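Skellulitz and Jirnedel Reach Hockey Final the Hard Way
Nov 21, 2021

Skellulitz will play Jirnedel for the Vondora Cup, which is not what the printed program had in mind. The program had Szczepańska on the cover.

The top seed went out in the semifinal, 3-2, after leading for two periods and defending for most of the third as if the puck belonged to somebody else. Skellulitz tied it on a power play and won it in overtime on a shot that hit a skate, a post and the back of the goalie's pad before going in. The league credited it as a wrist shot.

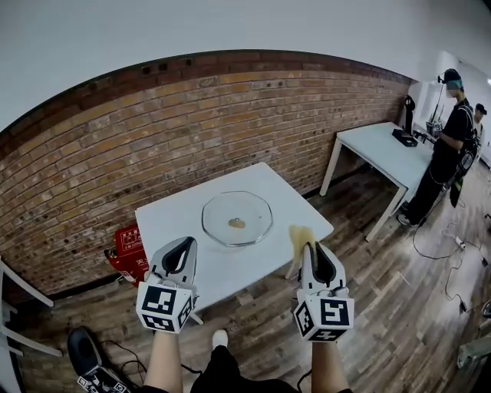 A long way back from October

Skellulitz lost its first three games in October and was outshot in all of them. The team then changed goalies, changed its defensive pairs and went back to its old white road sweaters. Fans give the sweaters most of the credit. The coaching staff would prefer a word about the penalty kill, which has allowed two goals since the end of that month.

Jirnedel had the quieter semifinal, beating Vondora's own entry 2-0. The hosts qualified automatically, a privilege they have now used to finish last or next to last every time they have held the tournament. Attendance was 906, the best of the week, and a good share of the crowd stayed until the end. 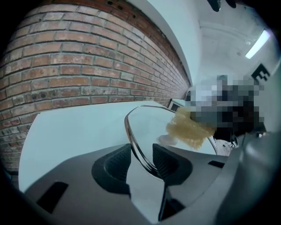

Szczepańska supporters are taking it about as well as expected. One wrote to the league's message page that a team that wins its group by six points should not have its season settled by a skate blade, and asked whether the semifinal could become a best-of-three. The league replied that the format is set before the season — and that Szczepańska voted for it.

The final will be played at the Vondora rink, where the ice was resurfaced twice during the second semifinal after complaints about a soft patch near the visitors' bench. Both teams have asked to be the home side. 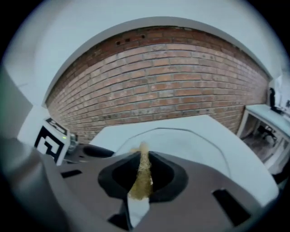 Jirnedel won the toss for last change and took it. The two clubs split their games in the regular season, each winning on the other's ice, so nobody can say what the toss is worth. Over 60 tickets were still unsold at the end of the semifinals, most of them behind the pillar in the east stand. Szczepańska and Vondora meet for third place before the final, and admission to that game is free.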